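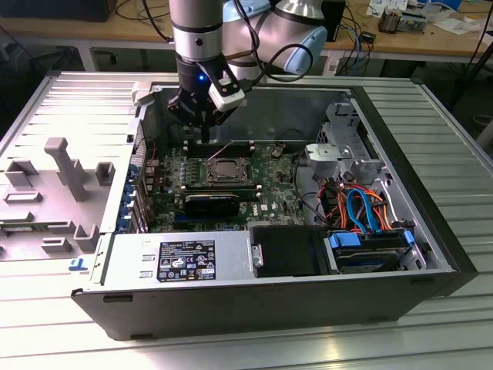 Slide 1 – desktop tower on its side, panel off, Dell board

Speaker notes, Rarkcombe trade evening, Mar 30, 2026

Hello, thanks, quick intro. Keep it under a minute. Phones on silent.

Start with the Hoxha job. Kitchen maker, showroom too small, customers couldn't picture a worktop in their own house. We put a QR code on the sample box. Scan it, point phone at the kitchen, worktop appears. No app to download – say this twice, people always ask.

SLIDE 2
Print run was 2,000 boxes. First batch went out with the code too near the fold, wouldn't scan. Own up to it. Reprinted with a sticker, cost us the margin on that batch. Lesson: test on the finished box, not the flat proof.

SLIDE 3
Headset or phone? Headset for the showroom, phone for home. Cardboard viewers still fine for post – flat, cheap, take a logo well. But glasses wearers struggle, mention that. Also teh strap question (no strap, keep it short, hold it up).

SLIDE 4 – Indeo
Our own viewer software. Don't demo live, wifi here is bad. Play the clip. If clip fails, skip to 5.
- 3 room types at the moment
- lighting changes with time of day
- German text coming in April, French not yet

SLIDE 5
Money. Smallest order is 100 viewers, price drops at 400. Artwork extra. Don't get dragged into exact quotes, point at the price sheet by the door.

What to send us: floor plan, product photos on plain background, any 3D files even if they are old. Most firms have CAD drawings sitting somewhere and forget. Ask the factory side, marketing won't know.

SLIDE 6
Who it doesnt suit: anything sold mostly on touch. Fabric, leather. We turned down a carpet firm last year, send a real sample instead.

Questions. Likely ones – old phones (yes, slower), data (we keep scan totals, no names), how long (six weeks from signed artwork).

Close: Rurnero stand is left of the coffee. Sample viewers in the blue crate, take one. Bring the clicker back to front desk!!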